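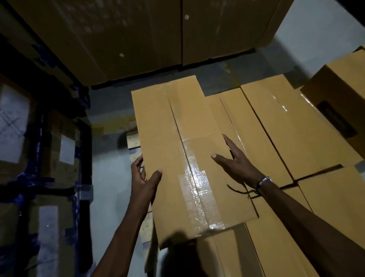 The first thing Letay Fikre wants to know when I turn up at the Veltimbridge warehouse is whether I've ever properly watched myself pick something up.

I haven't. Who has?

"Right, so try it," she says, and hands me a coffee mug, which I take. "You turned your wrist before you got there. You opened your hand a bit wider than you needed. You'd never put that in a list of instructions if I asked you for one, would you?"

I wouldn't, and that's more or less her job in a nutshell. Letay runs the collection side of a project called Stillow, which is trying to get a machine to handle cartons by showing it a whole lot of people handling cartons. She used to run the night shift in a place much like this one, so she knows her way around a pallet (and has strong feelings about cheap tape, which we'll get to).

The recordings are taken from head height, looking down at the hands and whatever they're up to. When I visited, on 3 July 2018, the team had 14 people on the roster and was aiming for 2000 clips of ordinary lifting, sliding and stacking. They'd kept 215 so far. I thought that sounded a bit slow for something they'd started in February, and I said so.

"Oh, we've recorded heaps more than that!" Letay laughs. "Kept is the word. Abenezer is very hard to please."

Abenezer Gebreyes is the one who goes through everything afterwards, marking where each grip starts and where it ends. He has a desk behind the racking and a cushion he brought from home, and he doesn't seem the least bit bothered about his reputation.

"People perform," he tells me. "You ask them to move a box and they move it like they're in a safety video. Both hands square, back straight, lovely. Then they go off to do the real work and they're dragging it by the tape with two fingers. I want the second one as well."

Don't the safety people mind?

"We don't ask anyone to do anything daft. But if a person slides a box towards them with one palm flat on the lid, I want it in there. Sliding is a huge part of this work and everyone forgets about it, they only think of lifting."

Tape is the other thing he could talk about all day. Shiny tape throws the light back, and it does it differently every time the box tilts, so an early version of the model (they call it Kuta) kept getting muddled about where the lid finished. Somebody suggested switching to matte paper tape for the recordings. Letay wouldn't have it.

"Have you seen what turns up here? It's wrinkly, it's shiny, there's three layers of it on one corner. If Kuta only learns on nice boxes it'll be useless by morning tea."

Same goes for the people. Nobody's asked to take off a watch or a bracelet or roll their sleeves up to match. I'd assumed they'd want everyone looking the same, and Abenezer gave me quite a look.

"Hands have things on them," he said.

Each recording session goes for four pallets and then there's a break, which Letay guards fiercely. Tired people get sloppy in a way that's all the same kind of sloppy, she reckons, and Abenezer ends up binning the lot. The newer collection round, Abera, will mix in odd sizes and awkward corners, with boxes standing on end next to boxes lying flat.

I asked them both what they'd do over if they could. Abenezer said he'd have settled on what counts as the end of a grip before marking a single clip, as he's had to go back and redo a pile of them. Is it when the fingers stop pressing, or when they leave the cardboard? He's gone with leaving the cardboard.

Letay had to think about hers.

"Better gloves policy," she said eventually. "Half of them wear them and half don't, and I never wrote down who." Then she went off to find her pen.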